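Gripper check after fault – Trendholm bench 2, May
Fault: left hand unit dropped items on release, 5 times in one shift. Log showed jaw closed, jaw wasnt.

1. Power off before touching linkage – OK
2. Pivot bushings, brass – OK, no play. Clean at 1000 cycles, swap at 2000
3. Linkage fasteners – one loose, retightened. Recheck tommorow
4. Pad screws – OK
5. Finger tape – FAIL. Old roll from Van Wyk, don't reuse
6. Soft item grip, by wire rack – see below

White fluffy item gripped in the first, tape scuffed and creased on left finger in the second

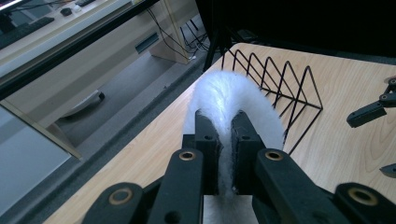
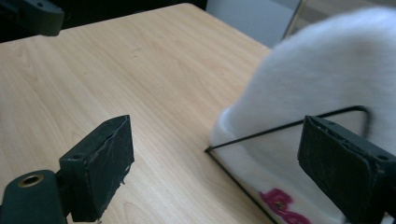
7. Cables under desk – tie up, trip hazard
8. E-stop – OK, tested twice

Hold unit out of use until item 5 is redone. Spare tape in Grendness drawer.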